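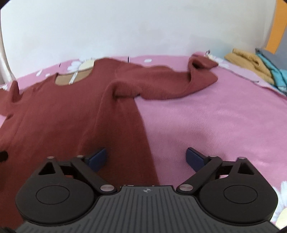
Every January the same article comes around again, and this year my sister-in-law sent it to me before I could find it myself. Own less. Get the closet down to a number. The number changes depending on who is selling the book, and this time it was 33 or 40 or something in between, with a chart.

I have doubts about the number, and more doubts about the people who hand it out.

The latest version comes from Abhishek Goel, whose newsletter on cutting back has become a subscription, and whose subscription has become a storage bin company called Skemel. I read 2 months of it. There is a starter kit. There is a folding board, for folding what remains. A man who tells you to get rid of things and then mails you a box of things has at least found a steady line of work.

His big claim is that the average household in his program let go of 566 items in the first season. Let go of to where? He doesn't say. I called the thrift store on Burnham Street, where I have been dropping off bags for years, and asked Poonam Rastogi, the manager, how January looks from her side of the counter. She said they stop taking clothes by midmonth because the back room is full, and that over half of what comes in during those weeks never reaches a rack. It gets baled and sold by the pound. So the closet in one house is lighter and a warehouse in Lundbridge is heavier.

I am not defending clutter. My own hall closet has three broken umbrellas in it and I couldn't tell you why. But the pitch is that owning less will make you calmer, and the proof is always a testimonial from somebody in week two. I'd like to hear from that person in year two. My guess is they bought the sweaters back.

My aunt kept everything. When she moved out of the Rathore Avenue house we found winter coats in four sizes, and for one weekend the whole family made fun of her. Then my cousin's furnace went out and every one of those coats left the house on somebody's back. Try running that through the chart.

What bothers me most is the tone. People with plenty of money can throw out a good pan because they can get another one tomorrow. For anyone who can't, keeping the spare is just sense, and it's a little rich to be told by a newsletter that it's a problem with your feelings.

Skemel's kit costs $167, by the way. Bins included, shipping extra.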